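Clornness Hall: Tabletop and Kitchenware Gallery

The gallery records the tables set out in the Clornness Hall study rooms. The collection comprises 3,329 catalogued pieces of everyday kitchenware, and items are issued in small groups so that visitors may consider color, shape and use together. Selections are changed in April. Captions are prepared by the collections office and revised as entries are corrected.

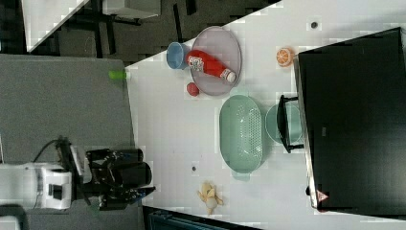

Sombat Somboon wrote to the office that ketchup was never brought to the table in its bottle when he was growing up; it was spooned into a dish first, and he would like to see such a dish issued alongside the plates. The suggestion has been passed to Decha Chuensuk for the next selection.

Table setting, white tabletop. Lavender plate with raised rim; red plastic ketchup bottle with white cap, laid across the plate; light blue cup. An orange slice is placed to the right of the plate.

Plates and cups may be requested for study in the Trunalell Room. Requests are limited to two groups per visit and should reach the office four working days in advance.

Related galleries
Cups and Beakers
The Chatzigeorgiou Gift
Serving Dishes
Flalum Room: Storage Jars

Contact the collections office | © Clornness Hall | Page updated 2022-02-19 | Back to top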